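How Does a Story Get Its Pictures and Its Pages?

Have you ever finished a book at bedtime, closed the cover, and wondered how it got to be a book in the first place? I used to think authors sat down one morning, wrote "Once upon a time", and were done by supper. Oh, how I wish! Let me tell you how it usually goes, and please get comfy, as I do tend to go on a bit.

First comes a draft. A draft is a story wearing its pyjamas - the buttons are done up wrong and its hair is sticking out, but it's awake. A short picture book might have 500 words in it. A chapter for older readers might have 3,000, and a whole novel has a great many chapters, so you can see why authors drink so much tea.

Then an editor reads it. My own editor is Josée Penner, and she writes her questions in green pencil all down the side. "Why is the fox cross on this page?" "Where did Grandma's boat go?" (I had forgotten all about the boat.) I went through 6 drafts of my last story, and the fox only stopped being cross in the fifth.

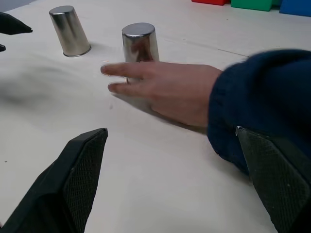
Mysteries need a special kind of care, and they're my favourite sort of book to write. The author has to hide the answer and still play fair with you, the reader. Think of two metal cups turned upside down on a white table, and suppose there's a button under one of them. A fair author gives you a small clue about which cup to lift, perhaps way back in chapter two, when you were busy looking at the dog. When the cup finally goes up you should gasp, and then you should want to flip back and find the clue!

Once the words are settled, the illustrator begins. Maëlle Gauthier, who painted my fox, started with tiny pencil drawings no bigger than a stamp, one for every page. She chose the colours last of all, and she tried nine different oranges for his tail.

After that the pages go to the printer, where they're folded, sewn or glued, and tucked inside a cover. My mystery has 230 pages and it took until December to be ready, which felt like forever when I was waiting by the mailbox.

Would you like to try it yourself? Fold a few sheets of paper in half and ask a grown-up to help you staple the middle. Write your story in pencil first so you can change your mind, and leave lots of room for drawings. If you get stuck, read it out loud to somebody - a little brother will do, and so will a cat.

Jocelyn Bélanger
Nov 2, 2019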